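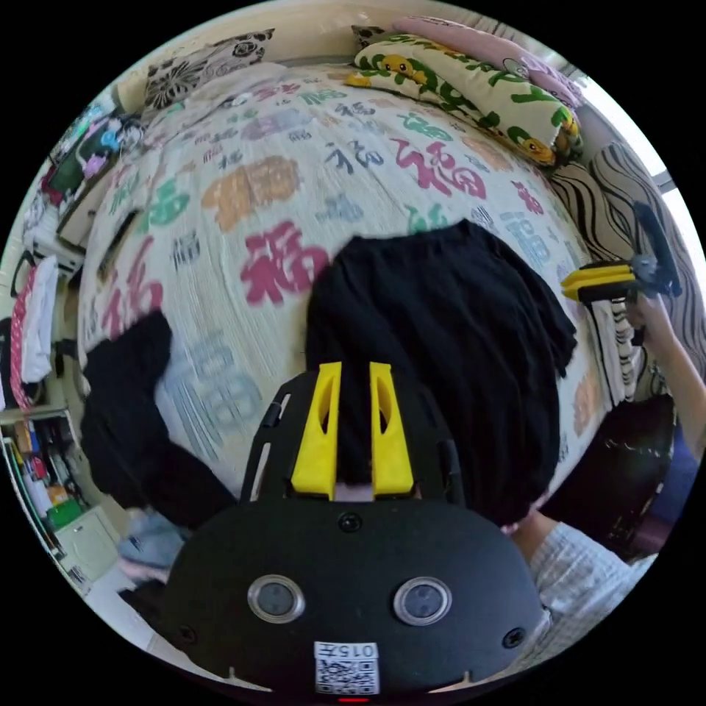

Left-hand unit 015 with the Dutberg fingers fitted, on a black knitted garment.

Home testers wanted for hand-held grippers – Susbridge and nearby

Do you have a bed, a pile of washing and a bit of patience? We would love to hear from you. Dalero is a small workshop in Susbridge that makes and compares grippers for household jobs, and this summer we are looking for people to try two sets of gripper fingers in their own homes, on their own clothes and towels, in whatever state the room happens to be in. Please don't tidy up for us. Our workbench is far too neat already, and we have folded the same pair of tea towels so often that they have gone limp.

The comparison

We have two finger designs and we can't agree on which is better. The Dutberg is the yellow one with a long slot through each finger, and it gives a little when it closes on something soft. The Llorente is shorter and stiffer, and those of us who like it say it finds a single layer of cloth more easily. Both clip on to the same black hand-held body, one for each hand, so you will be using them as a pair, rather like a very large set of tweezers. The movements you record will be used later to set up the same fingers on a robot arm, but there is no arm to take home and nothing to programme.

Over the month of June you would do 8 sessions at home, half with each finger design, and fill in a short sheet after each one. We ask for a mixture of jobs: picking a garment up from flat, turning it over, folding it in half, moving it to another part of the bed. If a job goes badly, please leave it in. A sleeve that slips out three times running is every bit as useful to us as a neat fold, and we promise we have done much worse ourselves.
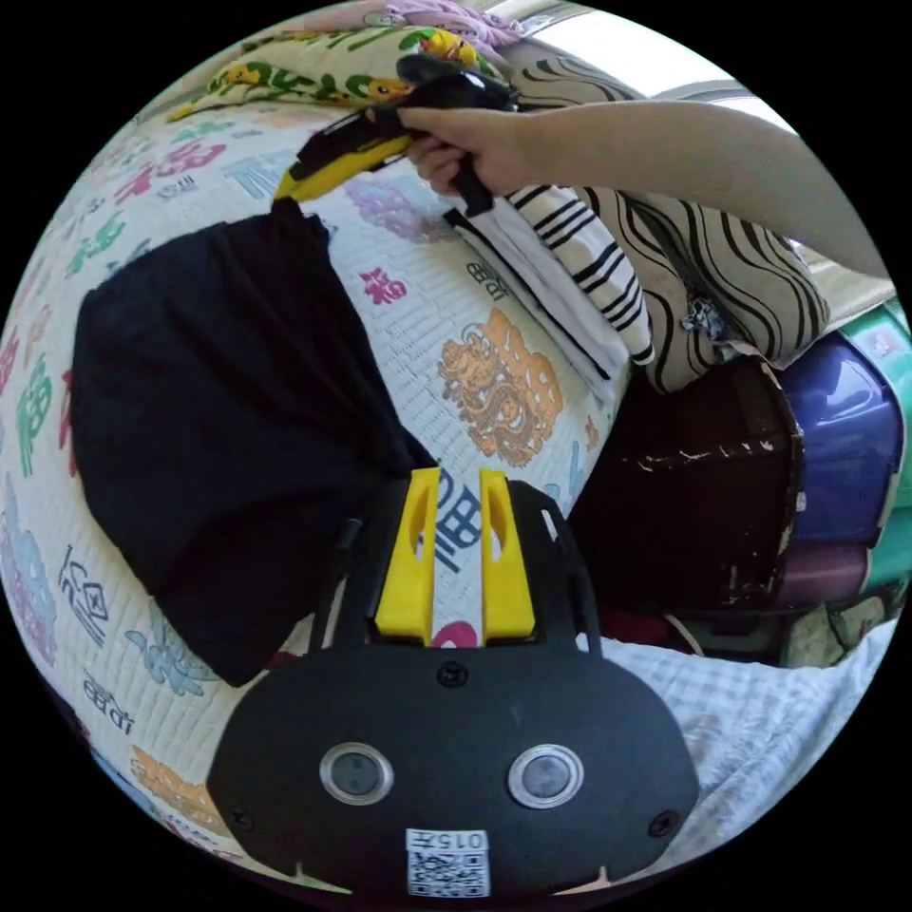 Bedding matters more than we had thought when we first wrote the session sheets, so we now ask every tester to use whatever is normally on the bed, crumbs and all. Plain white sheets made everything look easy in our early trials. A quilted cover like the one under the grippers here, with its orange dragon and all those coloured characters, is a much fairer test of the tracking, and a crumpled black garment on top of it gives very little away about where its edges are. Stripes, checks and florals are all welcome too. If you own a dark blanket and some dark clothes, we would be especially glad of you, as we have hardly any sessions of that sort so far.

What you would be doing

Collecting your kit from our workshop, where one of us will spend an hour showing you how to hold the bodies, swap the fingers and read the small red light. You can bring a friend or a grown-up son or daughter along if you'd like company.

Running your sessions at times that suit you, in daylight if you can manage it. Each takes 40 minutes or so if you stop for a cup of tea, and you may sit, kneel or stretch out on the bed as you please.

Noting which finger design you used, what you picked up, and anything that annoyed you. We are very fond of the annoyances column.

Bringing everything back at the end and talking it over with us for a little while. By that point most people have strong views, and we do enjoy hearing them.

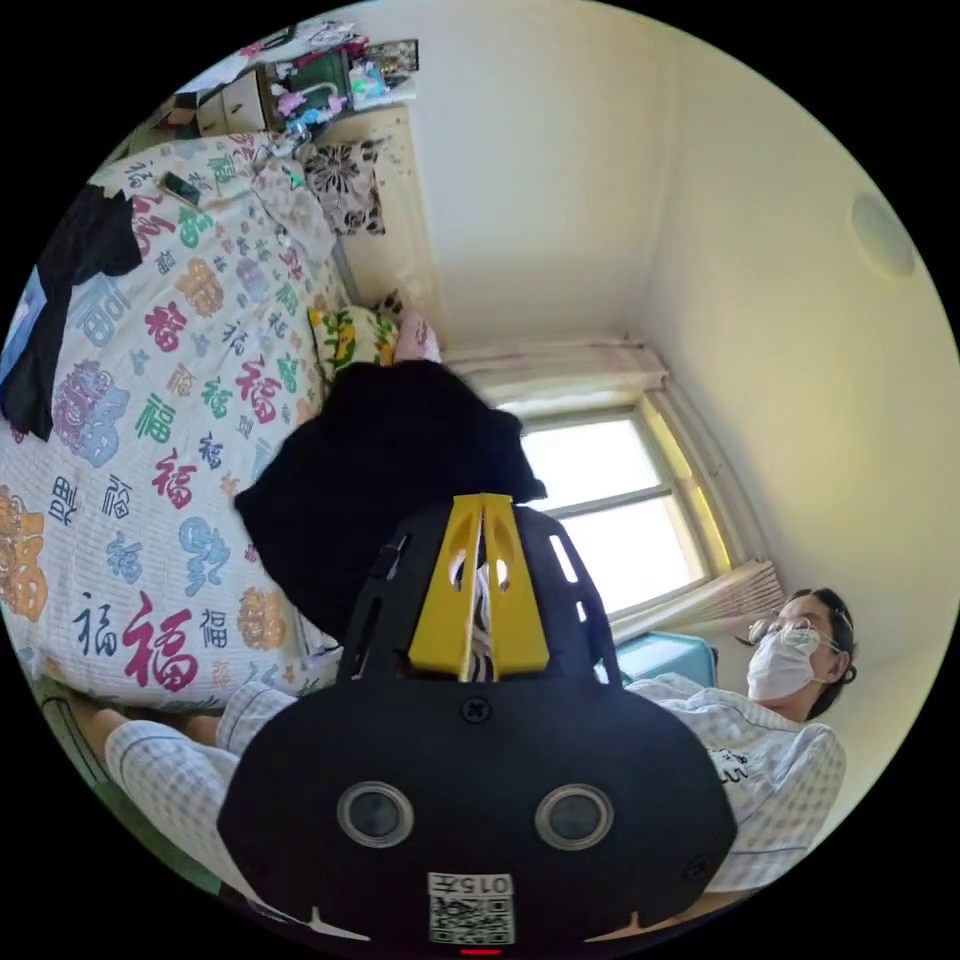
Who we are looking for

Anyone over 18 who can comfortably hold a light tool in each hand. You don't need to know a thing about robots, and in some ways we would rather you didn't. Left-handed people, people with small hands and people who do a great deal of laundry are all in short supply on our list. You will need to live within easy reach of Susbridge, in case a finger clip breaks and we have to pop over with a new one.

The cameras on the grippers have a very wide view and will catch a good deal of the room, and probably you as well. Wear a face mask if you would prefer your face to be covered, and turn round any letters or photographs you wouldn't want us to see. You can ask us to delete a session at any point before the kit comes back.

Payment

We pay 600 in total, in two halves, the first after your fourth session and the rest when the kit is returned. Travel to the workshop is paid on top.

How to apply

We have room for 7 households. Write to the Dalero workshop with a few lines about yourself, your hands and your bedding, and tell us which days are good for a visit. Introductory hours are held on Friday afternoons, though we can usually manage an evening if you work. If we have filled the places by the time you write, we will gladly keep your name for the towel trials later in the year.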